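# Personal Finance Basics, Handout 2: Emergency Funds and Where to Keep Them

Last time we got through the budget worksheet, and most of you found more money leaking out than you expected (me too, the first time I did mine!).

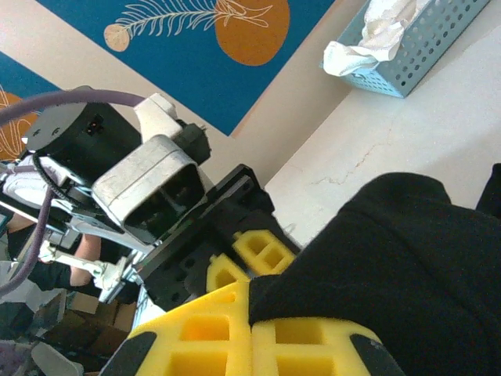

So now we have a number at the bottom of the page, and the question is what to do with it before we even start talking about retirement accounts. My answer is always the same: build a cushion first. I know, it's dull. Bear with me.

## How big?

Take your monthly **needs** from the worksheet. Rent, groceries, insurance, gas, minimum payments on any debt. Leave out restaurants and streaming — you'd cut those in a bad month anyway. Then multiply by the number of months you want to cover.

Let's use Agnes Nordin, our case study from the first handout. Her needs come to $2348 a month and she wants 4 months of cover:

> 2348 × 4 = **$9392**

That looks scary when you start from zero. Agnes can put away $454 a month, so:

> 9392 ÷ 454 = 20.7, so call it 21 months

Nearly two years! A few of you will groan at that, and I get it. But after the first six months she already has $2724, enough for a car repair or a dental bill without touching a credit card.

## One income or two?

Agnes lives alone. Folke Ljungberg, the other case study, shares the bills with a partner who has a steady job, so I'd be comfortable with a smaller cushion for him. If you freelance, go the other way and save more. Torunn Hedlund covers irregular income in September, so save your really knotty freelance questions for her.

## Where does it go?

- **Savings account:** easy to reach, insured up to the legal limit (check that your bank is covered), pays a bit of interest.
- **Money market fund:** often pays a little more, but it's an investment and isn't insured the same way a deposit is.
- **CD:** fine for part of it, if you can live with the early withdrawal penalty.
- **Stocks:** please don't. Markets and layoffs have a nasty habit of going bad together.

I like a separate account with its own nickname, away from the debit card.

## Before next class

1. Work out your own target using your needs figure.
2. Divide by what you can save each month and round up.
3. Look up the rate on your current savings account and write it down (bring it even if it's embarrassing).
4. Read the Orel chapter on high-interest debt, up to the payoff table. We'll start there.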